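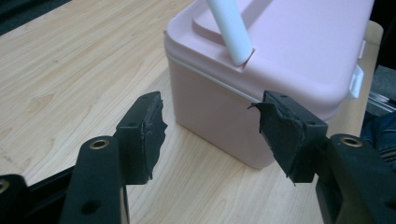

**Children's feelings shelf and quiet corner, Larncombe branch – October check**
Checked by: Wanda Pennington
Copy to: Ezekiel Montoya

Status is OK, FIX or PULL. Comments are mine, and I've left them in at full length because last time they were trimmed to "all good", which they weren't.

### Books

- [x] **Spines and bindings – FIX.** Six board books have split at the hinge. One has been mended with a staple. Staples are not a repair on anything a two-year-old will chew.
- [x] **Covers and corners – OK.** Grubby but sound.
- [x] **Push-button sound books – PULL.** The battery cover on the breathing one opens with a thumbnail. It's meant to have a screw. Off the shelf until someone finds the screw or we bin it.
- [x] **Age labels match content – FIX.** *The Worry Under the Stairs* has a 3+ sticker over the printed 6+. I'd like to know who decided that.
- [ ] **Claims on display cards – FIX.** The Lesevia card says children who repeat a kind sentence each morning "sleep better in 20 days". I asked the rep where that came from and was sent the same card as a PDF. Take it down. The books can stay, as some of them are quite nice stories, but we shouldn't be promising sleep.
- [ ] **Advice to parents – not checked.** The leaflet needs a line saying to see a GP if a child is anxious most days. It was promised for the last reprint.

### Furniture and fittings

- [x] **Bookcase fixed to wall – OK.** Pulled hard on both sides. No movement.
- [x] **Top shelf height – FIX.** Picture books are back up there. Children climb for them. Limit is low shelves only, as agreed.
- [x] **Beanbags – PULL one.** The zip on the green one has its tag back on and opens easily. The filling is a choking risk. The tag was cut off in the last check, so somebody has added a new one.
- [ ] **Mirror ("say something nice to yourself") – FIX.** Supplier is Karagiannis. The invoice says acrylic. It feels like glass to me and has no safety mark on the back. I'd cover it until they put it in writing. 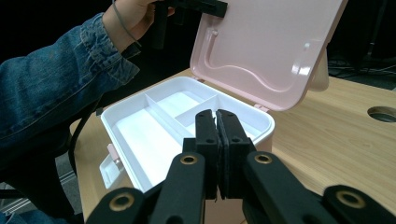

- [x] **Blind cords – OK.** Cleats are up and the cords are wound on.
- [x] **Floor mat edges – OK.** One corner lifts a little. Watch it.

### Affirmation cards (Jorkura, set of 40)

- [x] **Rings and loose parts – FIX.** The metal ring springs open. Swap for a cord too short to go round a neck.
- [x] **Complete set – OK.** All 40 there.
- [ ] **Wording – for discussion.** "I am never scared" is on one of them. I can't see how that helps a scared child, and the supplier's note about "positive framing" didn't change my mind. Ezekiel likes the set, so he can argue for it on the next sheet.

### Paperwork

- [x] **Incident log – OK.** Up to date. One bumped head, no treatment needed.
- [ ] **Repair request 912 – still open.** Says "completed" in the system. It's for the loose power point cover behind the reading chair. I looked at 3 pm and it's still loose – please don't close it again until someone has been behind the chair.

Signed: W. Pennington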